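The Shoe Bin, Reconsidered
Molded slides have taken over the back door. Storing them is a matter of dimensions and drainage.

By Iona Hepburn

The one-piece molded slide has no laces, no lining and no stiff heel, and most shoe storage was designed for footwear that has all three. Angled racks let it slip off. Cubbies sized for dress shoes waste height and pinch width. After a winter of trials in Lerinthorpe, our recommendation for a household with several pairs is an open plastic bin with a flat floor.

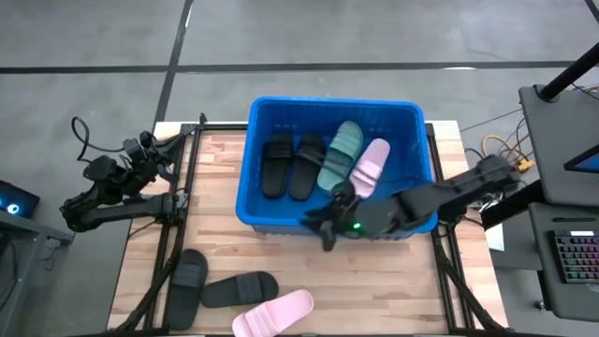
Width is the first number to check. An adult slide can be wider at the strap than a running shoe, and the strap does not compress well without taking a set. Measure the widest slide in the house, multiply by the number you intend to store, and add 2 inches for hand clearance. Measure the bin at its floor, as many bins taper and the label usually gives the rim.

Tomás Sampaio, a product tester at Skistenbridge, kept slides stacked in one bin and in a single layer in another for 53 days. The stacked straps flattened enough to feel tight on the first wear. They recovered in most cases, but he now stores one layer only and moves the overflow to a second bin. 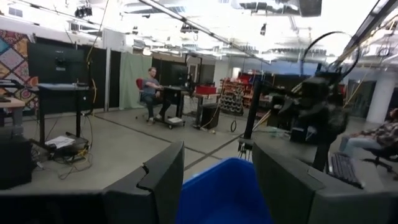
Cleaning before storage

Grit is the main cause of wear in a shared bin. It collects in the sole pattern, drops to the floor of the bin and scratches whatever is set down next. Wash slides in lukewarm water with dish soap, rinse, and stand them on edge until no water runs out when they are tipped. Keep them off radiators and out of parked cars. Foam soles can shrink with heat, and a shrunken pair cannot be restored.

Wipe the bin itself once a month. A damp cloth is enough for the walls; the corners need a brush.
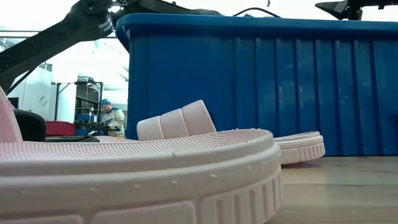 Texture determines how long a pair takes to clean. A smooth footbed needs one pass with a cloth. Rows of small raised bumps, like those on the pink pair, hold soap between them and call for a soft nailbrush worked in two directions. The same applies to ridged sidewalls and to the grooves between the padded sections of a strap. Yara Farah, who runs the laundry room at a swim club, uses an old toothbrush for grooves and changes the rinse water once per batch.

Pairs should go in side by side, toes facing the same way. Sorting by color is optional, though it helps when two people own the same model in different sizes.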